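The dishwasher can wait, apparently

21/06/2024

My brother-in-law Bujar Hoxha sent me another robot video last night. In this one a machine folds a shirt, a person off to the side claps, and the caption says housework is over. I watched it twice and then went and did the housework.

I've been hearing this since May, when Zendano put out its 172-second film of a kitchen helper setting a table. Lovely film. In the small print it says the footage plays at several times normal speed, and that the helper got the job done in 69 tries out of 80. Think about that with plates. If I dropped or misplaced things at that rate I would be asked to leave my own kitchen.

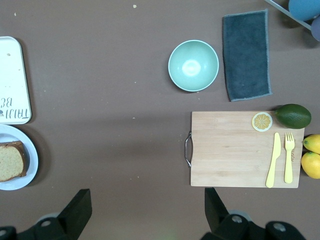 What bothers me more is the tidying part. Moving a fork from one spot to another is fine, I believe they can do that. But my evenings are made of small decisions. Is that slice of bread still somebody's snack or is it trash? Does the towel go back on the hook or in the wash? Half of a chore is knowing what the mess means, and the videos always start after a person has worked that out.

Bujar says I said the same thing about robot vacuums. Fair enough, and I own one now. It's stuck under the radiator most mornings - I pull it out by the bumper.

Veltum is supposed to have a home model coming, price not given. I'll look at it when it can be left alone with a sink full of pans and somebody other than Veltum is filming. Until then the sponge is mine.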